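第6章 エンドエフェクタの比較評価

6.1 この章で扱う範囲

前章までは、アームの運動学と手先軌道の生成を、把持対象との接触がないものとして扱った。本章では手先に取り付ける把持機構、すなわちグリッパを対象とし、複数の候補を同一条件で試験して選定する手順を述べる。扱うのは平行二指型、角度開閉型、および指先に溝をもつ細指型の三種である。吸着型は対象面の通気性と粗さに結果が強く依存するため、第7章に分けた。

本章を終えた時点で、読者は次の事項を説明できることが求められる。
・把持力、開口幅、指先厚さの相互関係
・手首カメラの視野と指先位置の関係
・試験条件の統制と記録の方法
・失敗事例の分類と集計

6.2 カタログ値と作業性能

グリッパのカタログには、最大把持力、ストローク、開閉時間、自重、繰り返し精度が記載される。これらは無負荷または規定の治具に対する値であり、実際の作業における成功率を直接には与えない。たとえば最大把持力が同じ二機種であっても、指の剛性が異なれば、先端に偏った荷重が加わったときの開き量は異なる。また、指の根元幅が大きい機種は、棚や什器の間に指を差し入れる作業で干渉を起こしやすい。

Sisay試験室で行われた比較では、把持力の大きい機種が狭隘部の作業で最下位となった。把持以前に、対象への接近姿勢が確保できなかったためである。このときの試行は全体で193回であり、失敗は「接近不能」「把持ずれ」「保持中の脱落」「検出誤り」に区分して記録された。区分の基準は6.5節に示す。

6.3 狭隘部における接近

住環境や店舗で用いる移動マニピュレータでは、家電や家具の隙間に落ちた小物の回収が代表的な課題となる。この種の課題では、対象の形状よりも周囲の形状が接近姿勢を制約する。隙間の幅をW、指の外側幅を開口時でB、片側の余裕をcとすると、平行に進入するための条件は

W ≧ B + 2c

で与えられる。cは、アームの位置決め誤差、カメラとハンドの較正誤差、および台車の停止誤差を合成して定める。三者を単純に加算すると過大な見積りになるため、独立とみなせる場合は二乗和の平方根を用いる。ただし、台車の停止誤差に偏りがある場合は、偏りの分を別に加算しなければならない。

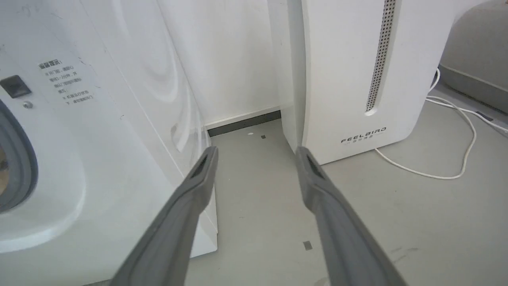 上式は、指が隙間の中心線に沿って進入することを前提としている。中心線に対して角度θだけ傾いて進入する場合、有効幅は指の長さLの影響を受け、Bをほぼ B cosθ + L sinθ に置き換える必要がある。Lの大きい細指型は平行進入では有利であるが、傾きに対する感度が高い。したがって、指を長くする設計変更は、姿勢制御の精度と併せて評価する。

進入先の壁や床との接触も考慮する。指先を床面に沿わせる作業では、位置制御のみで高さを保つと、床の不陸によって過大な接触力が生じるか、逆に対象をすくい損なう。手首に力覚センサを備える場合は、鉛直方向のみを力制御とし、水平方向は位置制御とする構成が標準的である。

6.4 手首カメラの取付けと視野

手首カメラは、指先と対象を同一画像内に収めることを目的として取り付ける。このとき、次の点を確認する。

(1)全開時と全閉時の双方で、両指の先端が画像内にあること。
(2)指による遮蔽が、把持直前の対象の輪郭を失わせないこと。
(3)最短撮影距離が、把持時のカメラと対象の距離より小さいこと。
(4)光沢面からの反射が検出処理に与える影響を、照明条件を変えて調べてあること。

(4)は見落とされやすい。白色で光沢のある筐体は、照明の映り込みによって見かけの模様を生じ、輪郭検出や深度推定に誤りを与える。同様に、白い壁と白い筐体が隣接する場合は境界の輝度差が小さく、隙間の幅を過小または過大に推定することがある。推定値をそのまま6.3節のWに代入せず、測定のばらつきを先に求めておく。

指の色にも注意を要する。つや消しの灰色は反射が少ない反面、灰色の床を背景とすると先端の抽出が難しくなる。先端位置は関節角からも算出できるので、画像による抽出値と照合し、差が許容値を超えた試行には印を付けて後の解析に回す。

6.5 試験の統制

比較試験では、グリッパ以外の条件をそろえる。アーム、制御周期、接近速度、照明、対象の初期配置は固定し、変更した場合は必ず記録する。試験順序は機種ごとにまとめず、無作為化する。機種ごとにまとめると、操作者の習熟や床面の汚れの進行が、機種の差として現れるおそれがある。

操作者が遠隔操作で試験を行う場合は、操作者を2名以上とし、全員がすべての機種を担当する。Yolotzin OlveraとJihad Sabbaghが担当した予備試験では、操作者間の所要時間の差が機種間の差を上回り、練習時間を設けて再試験を行った。この経過は章末の事例6-Aで検討する。

失敗区分の判定は次による。「接近不能」は、指が対象に触れる前に周囲との接触または姿勢限界で停止した場合とする。「把持ずれ」は、接触後に閉動作が完了したが対象が指の間に残らなかった場合とする。「保持中の脱落」は、持ち上げ開始後に対象が離れた場合とする。「検出誤り」は、対象以外の物または床面の模様に対して動作を開始した場合とする。複数の区分に該当するときは、時間的に最初に生じたものを採る。

演習に入る前に、付録BのPlolletholm記録様式を用意すること。様式の各欄の意味は次節で述べる。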